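12 Apr 2024
Laboratory diary, Rinotcombe

The comparison of the two finger sets continued this morning on the kitchen bench. The purpose of the exercise remains as set out in the August plan: to determine whether the Womach fingers, which have served us through the whole of the winter program, should be kept for the plate and mug tasks or replaced by the narrower Arango pattern before the next round of recordings. The supply of spare pads for the present set is running low, and a decision can no longer be put off.

Both arms were brought up at the start of the session and the controller was left on the settings used for the previous entry. No change was made to the speed limits. The force threshold at the fingers was set to 40 for the first series and 44 for the second, in the controller's own units, which the Cloltov manual does not relate to newtons anywhere that I have been able to find. I have written to the supplier on this point twice.

Plates were taken as the first object class. The approach is made from directly over the rack, with the fingers coming down across the rims. It is a demanding position for a parallel gripper, as neighboring plates overlap and there is little room for the second finger to pass between them.
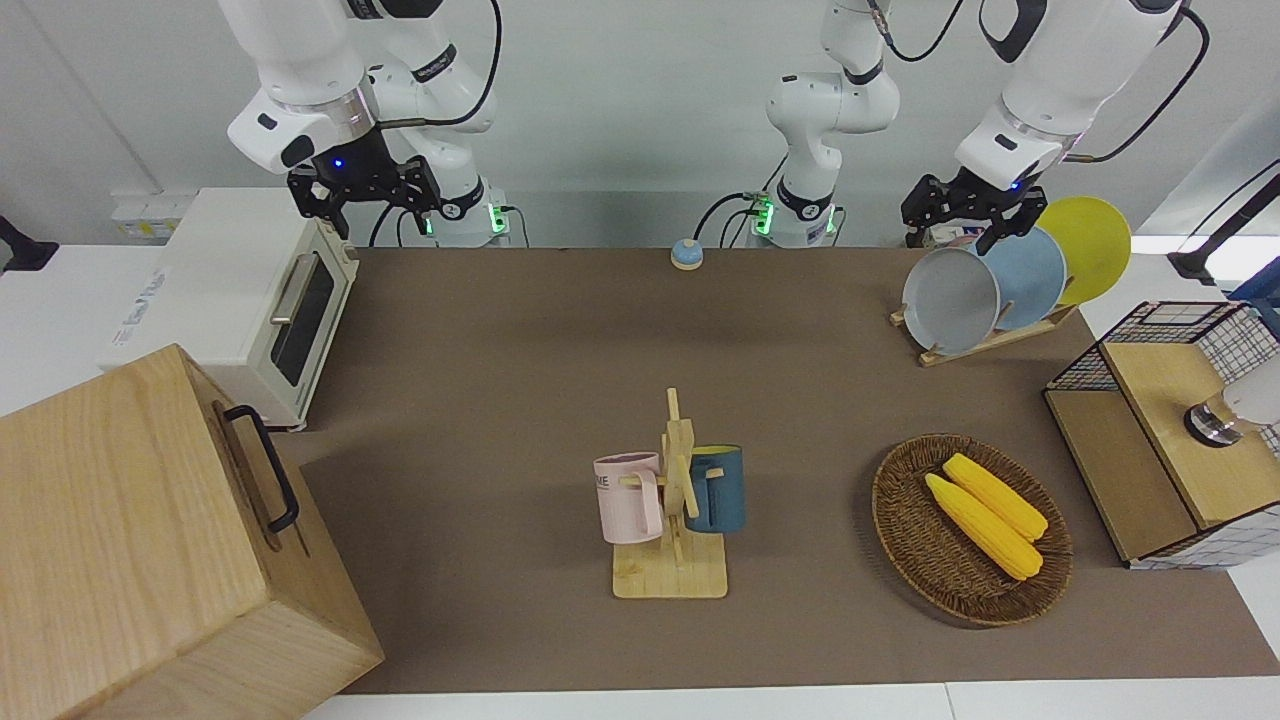
The Womach set was run first. Its fingers are thick at the tip, and on several attempts the inner finger came down on the rim of the next plate and had to be raised again by the operator. The Arango set entered the gap more readily, but its hold was less secure once the plate was clear of the rack, and a slow rotation about the grip point could be seen on the longer carries. I am inclined to put this down to the pad material. A softer pad has been ordered in the narrow width and the series will be repeated when it arrives.

The fixed camera proved adequate for judging the approach over the rack. It was of little use for depth at the rim. The operator relied on the head view for the last part of the descent, and asked that its exposure be locked, as the picture brightened each time a white arm segment moved out of view. This was done before the second series and is to be kept as standard.

After the break the flat pickup was attempted, with a single plate on the open table and the left arm coming in from the side at a low angle.
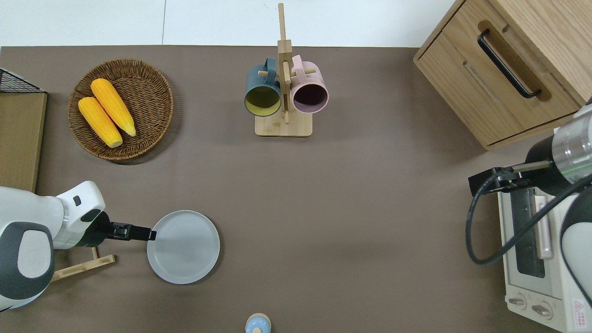

A plate with a raised rim gives the lower finger very little to work with when it lies flat. The better method with either set is to bring the fingers to the rim almost level with the table and close slowly. The Arango tips are the stronger candidate in this task by a clear margin. It should be recorded, however, that the arm faulted 2 times on contact with the mat, in both cases at the lower threshold, and had to be cleared by hand from the console. The fault code was 829, listed in the manual only as "external load."

Mugs were not reached today. The corn was left for another session as well.

Remaining for tomorrow: repeat the flat pickup at the higher threshold, check the wrist screws on the left arm, and copy the head camera settings to the second controller – the old profile is still loaded there. The Womach fingers have been returned to their case with the worn pads marked.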